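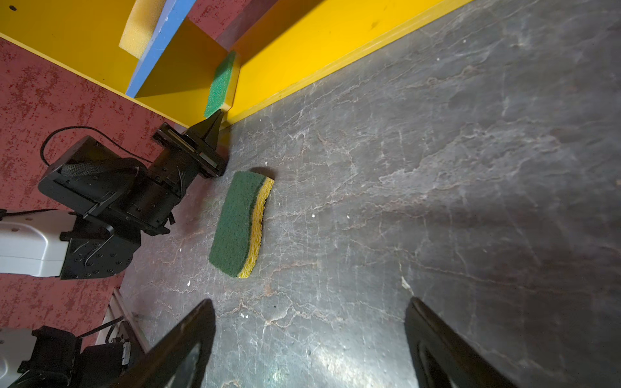 Minutes of the bench cell upkeep meeting
Lanus workshop, January 11, 2023
Reading time: 4 minutes

The meeting opened a little late, as the previous group was still finishing up in the room, and we thank everyone for their patience and for bringing in extra chairs. Eight people were present and two sent their apologies. The minutes of the last meeting were read and accepted, with one small correction: the spare cable was ordered from Soltani and not from Bellel, as we had written.

1. Gripper fingers
The fingers on both arms were taken off, wiped down and put back on before the meeting. The left arm had a little play in one finger, which those of us who run the sponge task had been grumbling over for some time. The screw was snugged up and the play is gone as far as anyone can tell by hand. We agreed to check it again after 1,000 open-and-close cycles and write the result in the cell log, with the initials of whoever did the checking, please.

A question came up about thread locker. Feelings were mixed. Some of us would like to use it everywhere and be done with it, while others remembered the long afternoon spent getting the old fingers off. For now we will use the mild kind on the finger screws only.

2. Cables
We had a good, long talk about the cable at the wrist. With the arm reaching well out over the work surface the loop has plenty of slack, but when the arm folds back toward its base the loop can rub on the housing. The suggestion was to move the tie back by one mounting hole and run the arm slowly through its full reach, with one person at the stop button and another watching the cable. This was agreed. The mesh sleeve should stay on – it is doing its job – and a fresh length will be cut when the present one starts to fray.

3. Work surface and glare
The overhead lamp throws a bright patch on the gray surface, and the wrist camera has trouble with it. We do love the marble look, but it is shinier than we would like under that lamp. Three ideas were put forward: turn the lamp toward the wall, put a diffuser over it, or fix the exposure on the camera. We will try the diffuser first, as there is already one in the Tivero cabinet, and look at the others in April if we are still unhappy.

Crumbs and specks on the surface were mentioned as well. Please brush it off before each session and not just at the end of the day. The brush hangs by the door.

4. Sponges
The sponges with the green scrubbing pad wear down faster than we planned for. After nearly 21 sessions the edges go soft and the fingers start to sink in farther than they did at the start. We will buy a pack of 14 and write the start date on the bag. Worn ones may go home with anybody who has dishes to do.

5. Homing
The second arm came up slightly off its home position twice last month. Nothing was hit. Until we understand it better, home both arms by hand after every power-down, then compare with the marks on the rail.

Actions
Cable tie moved and slow run done: morning group
Diffuser fitted: afternoon group
Sponges ordered: whoever places the next Bellel order
Finger screw check: all, see log

There was no other business. Many thanks to those who stayed behind to put the tools back in their drawers. The next meeting will be in the same room, and the kettle will be on beforehand.

This site uses cookies to remember your settings. Accept or manage your choices.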